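About the Collet Robotics Club

Collet Robotics Club is a lunchtime and after-school club for students in Years 9 to 13 at Badero School. We meet in the upstairs computing room during term time. You do not need to have done any programming before you join, and there is no charge.

The club was started by Razia Jadoon, who teaches computing, and Dušan Petek from the design and technology department. In the early days we built line followers and small wheeled robots from kits. We still do this with new members in the autumn term. Older members now spend most of their time on simulation, where a robot is programmed and tested on screen.

Our main project at the moment is called Skadov. The aim is to get a simulated robot to do ordinary jobs in a kitchen, such as moving a pan from one burner to another or wiping down a worktop. Students work in teams of 4. One team looks after the kitchen models, one writes the control code, and one runs the trials and keeps the results. People can swap teams at half term – most do at least once.

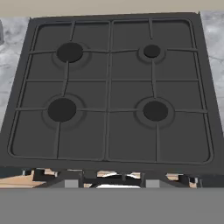 The Skadov kitchen: simulated gas hob with four burners, with part of the robot's gripper at the bottom.

The hob has taken up more club time than any other part of the kitchen. Shiuli Cassim in Year 12 leads the models team and keeps a list of changes on the club drive, so that a trial can be matched to the version of the kitchen it was run in. Anoma Howlader runs the trials team. A full set is 1,000 attempts at one task, left to run overnight on the computing room machines, and the team has now logged roughly 3,000 attempts in total. Failed attempts are kept along with the successful ones, and new members usually begin by watching some of these and writing down where the robot went wrong.

Each April we enter the Susent Schools Challenge, in the simulation class. Teams submit their code in advance and give a short talk to the judges. Finbarr Mac an tSaoi, a former member now studying engineering, comes back in the spring to help students practise their talks.

The club is open to any student in the year groups above. Speak to Ms Jadoon or Mr Petek in the computing office, or come along to a lunchtime session. Parents who would like to visit should contact the school office first.

Page last updated 12 November 2023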